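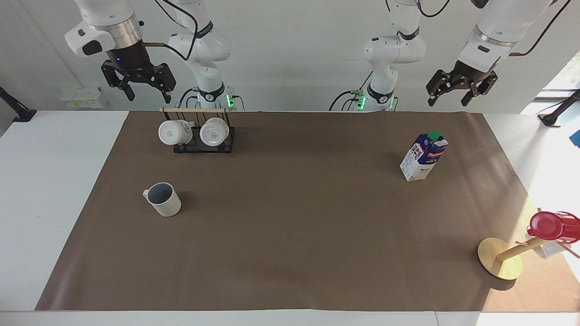 Marlina Sumampouw wrote in after the August issue to tell me that a mug belongs on a hook and a shelf is for plates, and that she would not be taking questions. Well, Marlina, I've come around! I spent years stacking mine two deep in the cupboard over the kettle, and every morning I'd pull one out and hear the one behind it go clunk against the wall. I have lost more handles that way than I care to admit.

So I've been living with a rack on the counter, and I'm a convert. Mine is the thin black wire kind with a pale wooden dowel along the top, and I like that bit of wood more than I expected to – it keeps the whole thing from looking like something out of a store display. Plain white mugs look best on it, I think, though my big green one from Wullodden has a permanent spot and I won't hear a word against it.

A few things I've picked up. Load both sides as you go, or a light rack will start to lean on you. Check your handles before you buy (the chunky square ones from my Brevville set don't fit over the wire at all, very annoying). And put a sheet of brown paper down if your counter is white. I dry mine with a towel first and there's still always a drip, usually with tea in it.

Tarmo Vanags asked if he should get the tall one that holds a crowd. I'd say no, unless you have the people to go with it. I paid 23 dollars for my little one and the mugs that didn't make the cut went in a box for the swap table, so come and have a dig through those. The green one is not in there, Tarmo, so don't go looking.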